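Workshop > Club Nights > Tips for the Simulated Kitchen

Clearing a worktop that doesn't exist

Our robotics club has been at the Praltance kitchen task since December. The idea is that a simulated arm tidies a simulated kitchen while eight of us stand behind one chair and criticise. We are now on attempt 137 and have learned more about housekeeping than any of us picked up at home. Most of it works in a real kitchen too, if you have one and can face it.

1. Look from more than one place
The island seems quite manageable until you see it from the other side of the room. Before anyone writes a line of code, go round all the views and decide what is in the way. Haruto Sakamoto does this with a mug of tea and a clipboard, and his plans are irritatingly good.

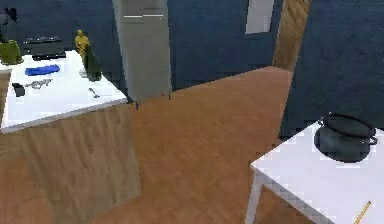
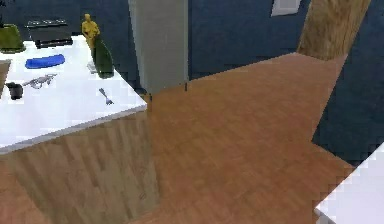
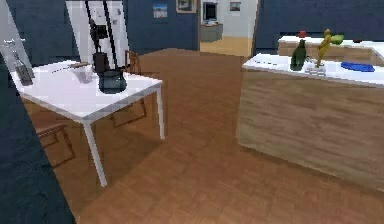 The arm is over the white table in this one, with a dark rounded thing directly below it. 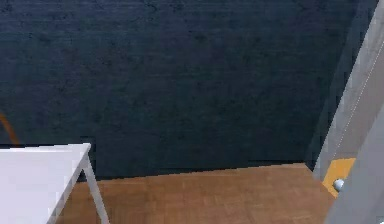
2. Tall things first
Bottles and figurines get knocked by an elbow on its way to something else. Move them before you go near the flat stuff. We did it the other way for 40 attempts and the green bottle spent most of them on the floor.

3. Leave the cutlery till last
A fork lying flat on a worktop is a horrible thing to pick up. Come down slowly, close slowly, and if you miss, go back up before trying again. Chasing it sideways simply moves the problem to the edge — and then off it.

4. Give every object a home
"Put the sponge away" means nothing to our planner, which is called Iltska and takes offence easily. "Put the sponge at the back left" works. Same goes for teenagers.

5. Change one thing at a time
If you alter the grip and the route in the same run, you won't know which one ruined it. Write down what you changed. Write it in the club notebook, please, and not on the back of the Sultberg entry form, which we have had to ask for twice.

6. Stop while it's going well
Save the run, shut the laptop, stack the chairs. The hall wants us out by half past nine.

Comments

marge_t: Tip 2 should be printed on the inside of every cupboard door. I have lost two vases to the other method.

Denny: How slow is slowly for the fork? Ours flicks it across the room almost every time.

Club desk: Half your usual speed for the last bit, Denny, then half again.

Old Soldering Hand: Eight people and one chair. Nothing has changed, then.

Recent items
Untangling the cable box
Labelling drawers so that others can read them
Sin, our line-following buggy, and the trouble with shiny floors
What to pack for Sultberg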